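Projektgruppe Greiftechnik Lenora sucht Mitglieder für die Wettbewerbssaison

Die studentische Projektgruppe Lenora besetzt zum Oktober mehrere Plätze. Wir treten in der Klasse »Nachgiebige Objekte« des Trerkwood-Wettbewerbs an. Aufgabe ist das Greifen und Ablegen von Teilen ohne feste Form: Folien, Beutel, Polstermaterial. Der Datensatz umfasst derzeit 3572 Greifversuche, davon 1031 mit transparentem Material.

Gegriffen wird mit einem Zweifingergreifer, die Kamera sitzt am Handgelenk. Luftpolsterfolie ist dabei der schwierigste Fall – Glanzstellen und durchscheinender Untergrund stören die Segmentierung.

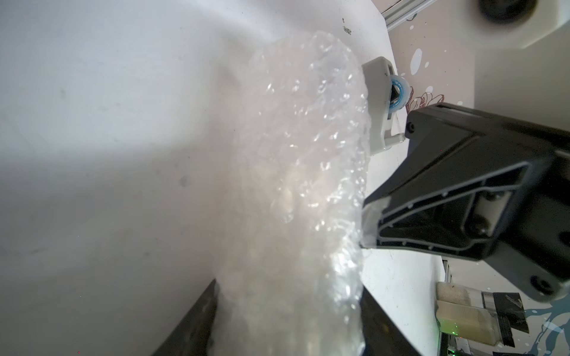
Aufgaben
Teleoperation und Aufzeichnung von Greifversuchen
Auslegung und Druck von Fingergeometrien
Training und Auswertung der Greifmodelle
Pflege der Versuchsprotokolle

Voraussetzungen
Immatrikulation in einem technischen Studiengang, ab drittem Semester
Grundkenntnisse in Python oder CAD
Sechs Stunden pro Woche, davon zwei im Labor

Die Mitarbeit ist als Projektmodul anrechenbar. Vorkenntnisse in der Robotik werden nicht verlangt, die Einweisung am Arbeitsplatz ist verpflichtend.

Bewerbung
Kurzes Anschreiben (höchstens eine Seite) und Notenübersicht bis Ende September in das Postfach Lenora, Thorlacius-Bau, Raum 43. Gewünschten Aufgabenbereich bitte angeben.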